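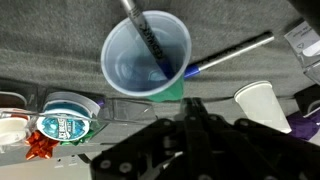

卓上型ロボットアーム用グリッパの更新予算について、ご教示をお願いいたします。当方は地域の文具共同配送所に附属する技術研究室で、贈答用の小物をまとめる工程の自動化を検討しております。現在は灰色のフェルト面を作業面とし、小物をその上に置いて把持の試験を行っております。対象物は性質が揃っておらず、銀色の軸のマーカーのように細長く硬いものもあれば、半透明のプラスチックカップ、白い紙コップ、光沢のあるギフトリボンのように、形も表面も異なるものが同じ面に並びます。次年度の設備計画書には、これらを一台で扱うことを前提とした機器構成と金額を記載しなければなりません。

投稿者:Gilang Oei
投稿日:2023年11月11日
分類:設備計画・調達

検討中の構成は次のとおりです。

甲案 現行の平行二指グリッパを継続使用し、指先部品のみを更新する。
乙案 Celen社の力制御付き二指グリッパに置き換える。
丙案 二指グリッパに加えて吸着ハンドを導入し、Pekico社の自動工具交換装置で切り替える。

当研究室では、設備費の単位を千円として計上しております。見積額は、甲案が294、乙案が800、丙案が2060です。いずれも税抜きで、据付調整費を含みません。承認済みの枠は乙案まで収まりますが、丙案を選ぶ場合は二か年度に分けて申請する必要があります。

お伺いしたい点は次のとおりです。第一に、このような混在品を対象とする場合、乙案の力制御に費用を投じる妥当性があるかどうか。第二に、手首部カメラの更新を同じ年度に含めるべきかどうか。第三に、指先部品などの消耗品を、設備費と運営費のどちらで計上するのが一般的か。計画書の提出は二月を予定しております。類似の調達を経験された方のご意見を賜れれば幸いです。

なお、マーカーについては、立てた状態で把持する場合と、寝かせた状態から拾い上げる場合の双方を要件に含めております。

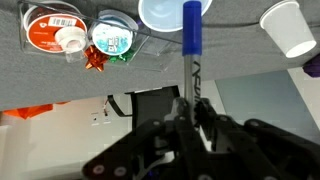
要件書の現行版では、把持の対象を「軸状」「容器状」「不定形」に区分し、区分ごとに必要な開き幅と把持力の上限を記載する形式といたしました。ただし「不定形」の欄は数値が定まらず、空欄のままとなっております。この欄の書き方についても、あわせてご助言をいただけますと助かります。

Colette Masson
登録区分:一般会員(設備調達)

ご照会の件につき、当方の調達経験の範囲で回答申し上げます。

まず第一の点ですが、対象物に薄肉のカップ類が含まれるのであれば、把持力を指令値として設定できる機種を選定する理由は十分に立つものと考えます。マーカーの軸を確実に保持する力と、紙コップの側面を潰さずに保持する力とでは、必要な範囲が大きく異なります。位置制御のみの機種でも開き幅の調整によって対応は可能ですが、品目が追加されるたびに教示作業が生じます。この人件費を計画書に併記されますと、甲案と乙案の差額はかなり縮まって見えるはずです。

ただし、仕様書に「力制御機能を有すること」とだけ記載することはお勧めいたしません。最小把持力、設定の刻み、繰り返し精度の三項目を数値で指定し、貴研究室の実物を用いた立会試験を受入条件に加えてください。当方では以前、カタログ上の最小把持力が指先部品を外した状態の値であったため、検収が五週間遅れたことがございます。

第二の点、カメラにつきましては、同一年度に含めることをお勧めいたします。グリッパの外形が変わりますと、手首部カメラの視野に入る指の範囲も変わり、取付金具の再製作と再校正が必要となります。別年度に分けますと、この作業を二度発注することになります。見積依頼の段階で、金具、ケーブル、校正作業を独立した行として記載させてください。「一式」とした見積書は、後日の変更契約の際に内訳の確認に手間取ります。

第三の点、消耗品の区分は機関の会計規程によるため、一般的な答えを申し上げることは困難です。当方では、初回納入時に同梱される予備の指先部品は設備費に含め、翌年度以降の補充分は運営費としております。補充の単価を契約時に三年間固定する条項を設けておくと、運営費の積算が容易になります。

「不定形」の欄についてお尋ねがありましたが、リボン飾りのような品は開き幅では規定しにくいため、代表品を指定し、試行回数と許容する失敗回数で記載する方法がございます。当方の例では、代表品ごとに試行52回とし、許容失敗回数を別表に定めました。回数そのものに特別な根拠はなく、立会日の作業時間から逆算したものです。

Sugeng Purba
登録区分:一般会員

甲案でよろしいのではないでしょうか。指先を柔らかい素材に替えるだけで、たいていの物はつかめます。当方はGuillotの指先部品を使用しており、特に不満はございません。吸着はリボンには向かないと思います。

Gwenaël Bouvier
登録区分:認定回答者(計画・積算)

Masson様のご回答に大筋で同意いたします。そのうえで、丙案の取扱いと申請の組み立て方について補足いたします。

丙案の金額は、工具交換装置の有無によって大きく左右されるものと推察いたします。一日の作業の中で吸着ハンドへの切替えが数回にとどまるのであれば、手動の交換フランジで足りる可能性があります。まずは対象品目の一覧を作成し、二指で把持できない品目がいくつあるかを確認されてはいかがでしょうか。吸着が有効なのは、平らで通気のない面を持つ包装品などに限られます。Purba様のご指摘のとおり、リボン飾りの把持を理由に吸着ハンドを申請することは難しいと存じます。

二か年度に分ける場合には、初年度に乙案を単独で完結する調達として申請し、次年度分は「拡張」として別の計画書を起こす方法が無難です。初年度の計画書には、将来の増設に備えて次の事項を要件として記載しておくことをお勧めいたします。

・手首フランジの規格および許容可搬質量の余裕
・電源および通信線の予備回路
・空気配管を後から通すための経路
・制御ソフトウェアにおける工具定義の追加可否と、その費用負担

特に配線経路は見落とされがちです。ケーブルが作業面の上を横切る配置のまま工具を増やしますと、把持動作との干渉が生じるおそれがあります。計画書には平面図のほか、腕を最も伸ばした姿勢での側面図を添付してください。

据付調整費が見積額に含まれていない点も気にかかります。Pleteo経由で調達される場合は、本体と据付が別の契約となることがありますので、発注前に責任分界を書面でご確認ください。

Gilang Oei(投稿者)

Masson様、Purba様、Bouvier様、ご回答をいただき誠にありがとうございました。乙案を初年度の申請とし、手首部カメラの金具および校正費を独立した行として追記する方向で、室長のFaustine Gautierに諮ることといたします。「不定形」の欄は、代表品と試行回数による記載に改めます。据付調整費については、改めて見積を依頼いたしました。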